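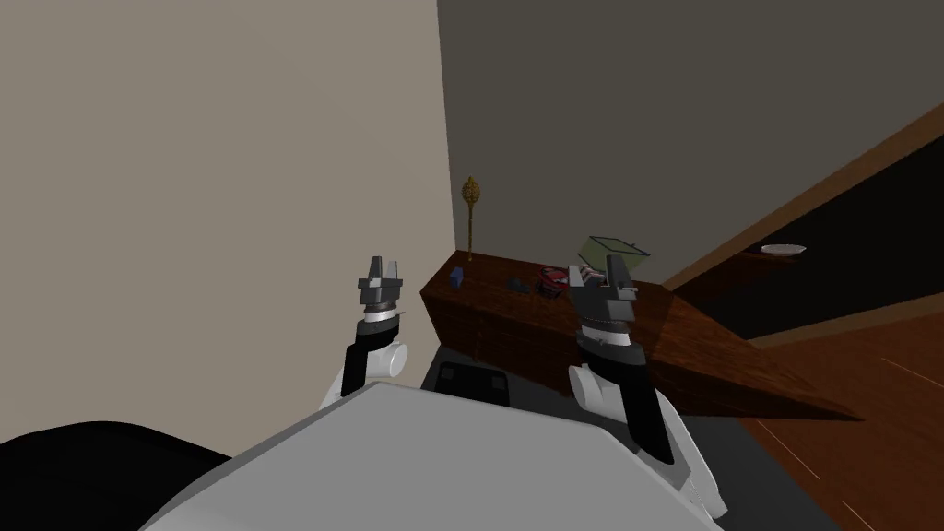
Évaluation en simulation : randomisation des textures ou diversité des scènes ?
Forum > Manipulation bimanuelle > Méthodes et résultats

lozere_ctrl
Bonjour à tous. Je reprends ici le point laissé ouvert dans le fil sur Skandano. Rappel du protocole : une politique visuomotrice entraînée par imitation sur 1 157 démonstrations, deux bras à pince parallèle, tâches de saisie et de dépose sur mobilier. On évalue dans 36 agencements jamais vus à l'entraînement, 25 essais par agencement, graine fixée, mêmes poses initiales pour toutes les variantes.

Variante A : textures et éclairages randomisés, géométrie des pièces presque constante.
Variante B : textures figées, géométrie et mobilier tirés de la bibliothèque Furnia.

B passe devant A sur presque tous les agencements, et l'écart se creuse quand le plan de travail est vu en oblique, comme sur le rendu en tête de fil. Meuble long contre le mur du fond, objets dispersés dessus, bac vert ouvert et incliné en partie masqué par la pince droite. A y perd le bord du plateau et descend trop tôt.

pierrot-le-mou
Même nombre d'étapes de gradient pour les deux ? Avec B vous augmentez aussi l'entropie des trajectoires, pas seulement celle des images. Tel quel, le résultat ne sépare pas les deux effets.

lozere_ctrl
Même nombre d'étapes, même taille de lot. Pour les trajectoires, oui, c'est confondu. On les rejoue par transformation rigide dans le repère de l'objet, puis on filtre les échecs. La distribution articulaire change forcément.

Thaddäus Hämmerli
Je ne suis pas d'accord avec la conclusion sur la vue oblique. Sur cette image, la difficulté me paraît être l'occultation. La pince passe en partie devant le bac, et la politique n'a plus que le bord supérieur, plus sombre, pour estimer l'inclinaison. Une caméra poignet réglerait sans doute une bonne partie du problème sans toucher aux données. Avez-vous fait l'ablation ?

lozere_ctrl
Pas avec caméra poignet. Seulement tête seule contre tête + proprioception. La proprioception aide un peu A, presque pas B.

k_delmas
Question annexe : la pince gauche est tenue dans le vide devant le mur beige, à gauche du meuble. C'est une pose de repos imposée ou une sortie de la politique ? Si la politique sort des actions pour les deux bras, un bras inactif pollue la perte. Chez nous il a fallu masquer les dimensions du bras inutilisé, sinon il dérivait.

lozere_ctrl
Pose initiale imposée. Ensuite les deux bras sont libres, la perte n'est pas masquée. Je note pour le prochain lot.

pierrot-le-mou
Attention au masquage, on l'a essayé avec Makori et les tâches réellement bimanuelles se sont dégradées. Le réseau apprend à ignorer un côté. Une pénalité faible sur la vitesse articulaire donnait de meilleurs résultats.

k_delmas
Quel poids ? Et sur la commande ou sur la vitesse mesurée ?

pierrot-le-mou
Sur la commande. Le poids, il faudrait que je retrouve la config. De mémoire, deux ordres de grandeur sous la perte principale.

Thaddäus Hämmerli
Je reviens au fond. Avec 25 essais par agencement, l'intervalle de confiance à l'intérieur d'un agencement est très large. Il faut agréger par agencement et faire un bootstrap hiérarchique. Les essais d'une même pièce ne sont pas indépendants et un test sur l'ensemble poolé surestime la significativité.

lozere_ctrl
Fait ce matin. Rééchantillonnage des agencements puis des essais. L'écart B - A reste positif, l'intervalle exclut zéro, de peu. Si je retire les 5 agencements les plus encombrés, il le recoupe.

Thaddäus Hämmerli
Donc l'effet repose en grande partie sur ces cinq-là. C'est compatible avec l'occultation. Je ne parlerais pas de diversité géométrique dans le titre.

mbrt_sim
Je ne vous suis pas, Thaddäus. L'encombrement fait partie de la géométrie de la scène. Si la variante B tient mieux précisément dans ces cas, c'est ce qu'on attend d'elle. Ce qui me gêne davantage, c'est le transfert : tout est en rendu, sans une seule mesure sur le matériel. Les contacts pince/bac en simulation sont optimistes avec les bords minces.

lozere_ctrl
D'accord sur les contacts. Pour le réel, le banc Clorex est pris jusqu'en octobre. En attendant je lance une variante C : géométrie de B, trajectoires rééchantillonnées pour coller à la distribution articulaire de A. Et l'ablation caméra poignet si le calcul suit.

pierrot-le-mou
C répond à mon objection. Publie aussi les courbes par agencement, même moches.

k_delmas
+1 pour les courbes. Et la liste des graines.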